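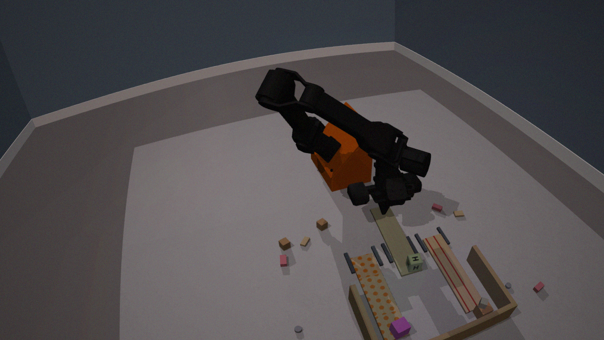
Workshop tips from the Fosdale open day

1. Lay boards out with a gap between them. The Tosmont demonstration ran in simulation, with short dark bars set beside three boards. The same spacing helps when sanding shelves.

2. Fence two sides. Planks set in an L give long stock a stop - clamp them before loading.

3. Clear small offcuts off the floor first. Blocks near the work get kicked or crushed.

4. Bench rental at Embridge is limited to 100 places. Book by April.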